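Skernura Swai 38 Sewing Box

Home > Storage > Craft and Mending > Sewing boxes

Item no. 1142
In stock, ships from our Domoteck warehouse

A sewing box for people who own more thread than they have clothes. The Swai 38 is 38 centimeters across the lid, opens flat in two tiers, and closes again without asking you to sit on it.

We have sold sewing boxes for a long while and most of them were designed by someone who owns one needle and keeps it in a drawer. The trays are the right size for buttons and nothing else. The handle is decorative, as you find out on the stairs. Wiroj Ongart drew the Swai after his third handle, and he was not in a generous mood, so the handle on this one is bolted through the frame with washers on both sides. It will outlast your interest in quilting.

What's inside

The top tier has 16 thread posts, tall enough for a standard spool with a bobbin sitting on it. Bobbins and spools that match each other can live together, and the ones that don't can be separated until they've thought about it. Next to the posts is a shallow felt-lined tray for pins, with a lid that clicks. If you don't hear the click, it isn't shut, and you will be finding pins until December.

The lower tier is one open space with two dividers you can slide or take out. It holds dressmaking shears lying down, a tape measure, a pincushion, and a fair amount of the project you swore you'd finish. Embroidery hoops up to eight inches fit flat. Bigger hoops go in at an angle and the lid complains.

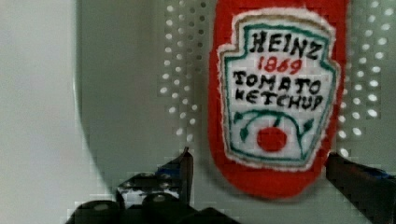

The felt compartment runs the full length of the back wall. It takes folded craft felt sheets, standing on edge like records, so you can flip through for the red you want instead of emptying the whole box onto the bed. Embroidery floss goes in the narrow slot in front. You can wind it on cards first or you can stuff it in and lie about it later. The slot doesn't mind either way.

Specifications

Width: 38 cm
Frame: beech, oiled
Lid: birch ply, cotton-covered
Thread posts: 16
Weight empty: 2.1 kg
Weight full: that's between you and your back
Colors: oatmeal, moss, brick

Care

Wipe the frame with a barely damp cloth. The cotton cover does not come off, so please don't keep your coffee on it. A little furniture oil on the hinges once a year keeps them quiet. Scorch marks from an iron are not covered by the warranty, and yes, we can tell.

Spare parts

Dividers, hinges and thread posts are sold singly under item no. 853. Posts get lost more than anything else, mostly by households with cats. They press in by hand. If one feels loose, wrap the base with a turn of sewing thread, of which you presumably have some.

From customers

"Bought it to replace a cookie tin. My family still opens the cookie tin, looks in, and sighs."
Mwanahawa Temba

"Good box. The moss is more of a pond. Pin tray is excellent and the hinges have stayed put through a house move. Took one star off for the pond."
Nassoro Mwaipopo

"Will the posts take the big serger cones?"
Imani Ndung'u

Reply from Skernura: No, sorry. Cones need the Skokodow stand, which is ugly but very steady. It fits beside the Swai on a normal shelf.

Delivery and returns

The box comes assembled, apart from the dividers, which travel in a paper sleeve in the lower tier. Please look there before writing to Salim on our service desk. He answers every message himself and has started to recognize the question.

Returns are accepted within 30 days if the box is clean and empty. Check the felt compartment twice. We have a jar of other people's thimbles and would like to stop adding to it.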